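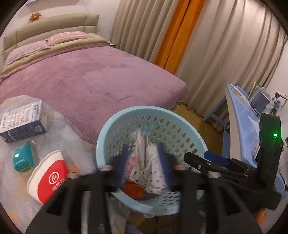

The blue basket on bedroom duty, with a printed cloth in it.

Tirnia round basket, light blue
Reviewed by Ghazal Talebi, 3 August 2024

I bought this to hold small stuff while I pick up the bedroom. It is plastic, round and shallow, with rows of oval holes in the sides and rim. I paid 4 dollars at the Kurek store in Bremgate.

My routine is simple. Trash goes in a plastic bag on the floor, and anything that needs to go to another room goes in the basket. Cloths, socks, chargers, that kind of thing. The low sides make it easy to see what you have put in. They also mean it fills up fast, and one bath towel is too much for it.

The holes let crumbs and lint through, so don't carry it over a clean floor if you have been picking up under the bed. It rinses off fine in the sink. The rim is comfortable to hold with one hand when the load is light. There are no handles, and I would have liked them.

I had a deeper one from Lorkau before. That one held more but I kept losing things at the bottom, and it took up too much room on the shelf.

Good for quick pickups and small items. Too small for real laundry. I would buy it again at this price, probably two of them.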